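Home | Ask | Topics | Log in

A slide hangs over the front of my shoe rack

Metal posts, wood shelves, raised back on the top one. Can I get deeper boards, or move the shelves? 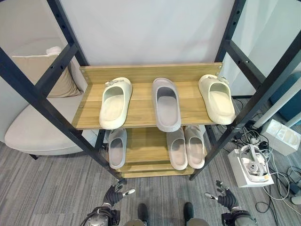 Flellach
Push them back until the toes touch the panel. Mine stick out 2 inches and it's fine.

Kassa
Check the posts first -- if the holes line up you can move a shelf. I'd leave the depth alone and turn the longest pair sideways.

Pukadville
get a basket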